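Stimlow Household Scenes: Data Card

Version 2

Summary

Stimlow is a set of simulated indoor episodes for training agents to find and approach everyday objects from spoken or written requests. It was prepared by the Varport group for use with the Janssen planner and is released for research only. The set holds 214 episodes recorded in 98 room layouts.

How the examples were gathered

All episodes were rendered in the Zavis simulator. An operator steered the agent through each room from its own viewpoint, working from a short written goal such as "find the laptop in the living room." Views, actions and object states were saved at every step. Episodes in which the operator gave up were kept and carry the label "incomplete."

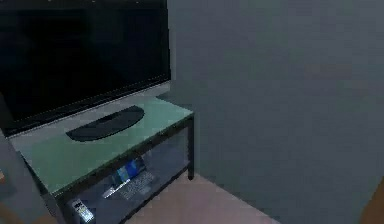 Goals were written before the rooms were assigned, so the wording does not always match the name an object has in the simulator. A request may say "TV" where the object list says "television." Both forms are stored, and users should decide early which one their system will be scored on.

Labels

Each episode was checked by 2 reviewers. They marked the step at which the target first came into view and the step at which the agent was close enough to reach it. Where the reviewers disagreed, both marks appear in the file -- the earlier one is listed first. Objects on low shelves or behind furniture produced most of the disagreements.

Known limits

Lighting and surfaces are simpler than those of a real home. Glass and dark screens in particular should not be taken as a guide to how a physical sensor will behave. The set contains no people and no pets. Stairs are present in a few layouts but are never crossed.

Changes from the first version

Duplicate goals were removed in October, and the step counter now starts at zero in all files. Results from the first version should not be compared directly with results from this one.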